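Hurkeo Community Craft Room: Your Questions Answered

Do I need to sign up before I come?
For open table hours, no, just come on in and find a seat. For classes we do ask that you sign up by phone or at the front desk, as we only have room for 12 people at a time and the paper marbling nights fill up very quickly (we still hear about the one in March!).

What does it cost?
Open table hours are $2 per visit, and a class is $20 with all your supplies included. If money is tight this month, have a quiet word with Nayeli Arango at the desk and she'll work something out with you.

Can I bring my kids?
Please do! Children of every age are welcome during open table hours as long as a grown-up stays with them. Evening classes are for ages 14 and up — those run late, and there's a fair bit of sitting still and listening.

I've never made anything in my life. Will I be lost?
Not at all. Plenty of our regulars started out exactly where you are. Mirjam Van Leeuwen teaches the beginner bookbinding class and she is wonderfully patient, even with those of us who sew the same page in upside down twice in one evening.

Should I bring my own tools?
You're welcome to, and a strip of tape with your name on it will help them find their way home. Otherwise we have scissors, rulers, bone folders and glue for everyone to share.

How do I keep the tables clean?
Lay one of the big boards down before you start, with a fresh white sheet over it if you're using glue or ink. Boards go back on the rack by the sink when you're done. 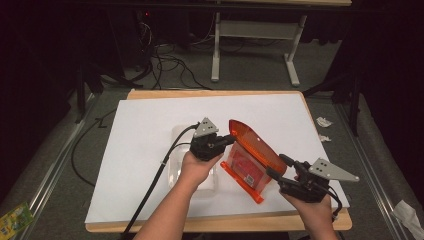

A tan board with a white sheet on top, and both hands busy.

Can I leave a project overnight?
Yes, on the drying shelves, for up to a week. Write your name and phone number on a slip and tuck it underneath.

Where do I park?
There's a free lot behind the building, and a bike rack by the side door. The side door sticks a little, so give it a good push.

Last updated 28 June 2025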